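**Illico ouvre un deuxième atelier de rangement à Ninby, et tout le quartier est invité !**

C'est avec une joie immense (et un peu de trac, avouons-le) qu'Illico annonce l'ouverture, en décembre, de son nouvel atelier de Ninby, installé au 33 de la rue Uysal, dans l'ancienne mercerie que beaucoup d'habitants ont connue enfants. On y apprendra à trier, à réparer et à donner, par petits groupes de sept personnes, autour d'un thé bien chaud. 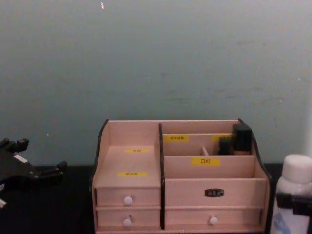 *Un organiseur de bureau en bois à deux sections, posé sur une table noire.*

L'an dernier, notre première adresse a accueilli plus de 303 participants, venus parfois de fort loin, et leurs encouragements nous ont portés tout au long des travaux. La librairie Iltel, notre chère voisine, prêtera ses fauteuils pour la soirée d'ouverture, un vendredi à 18 heures.

Entrée libre, inscription conseillée sur place ou à l'accueil d'Illico. Les 77 premiers inscrits recevront un carnet.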